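Quintana House kitchen meeting, Saturday, December 24, 2022
Notes by me, Cayetano Gallardo (my turn again!)

We started late and went straight to money. There's $166 left in the kitchen envelope after the November shop, and we all agreed to leave it alone until the new year.

Next, the break table. I love the red and white checked cloth and said so, probably too many times. Two people wanted plain white, but we voted and the checks stay. The microwave stays on that table too. The roses are artificial, so please stop watering them (you know who you are).

We talked about the white open shelves for ages. Mugs on the top one, dry food in the middle, nothing heavy anywhere until the screws get tightened. I said I'd bring my screwdriver.

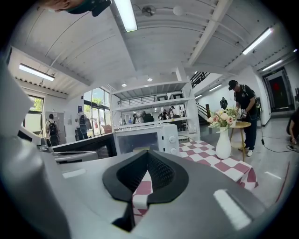
Who washes the tablecloth?
Whoever has kitchen duty that week, on cold, and it goes back on the table the same evening.

Kitchen duty list for January is still open, so come find me. We stopped at 10 past four and ate the rest of the cookies.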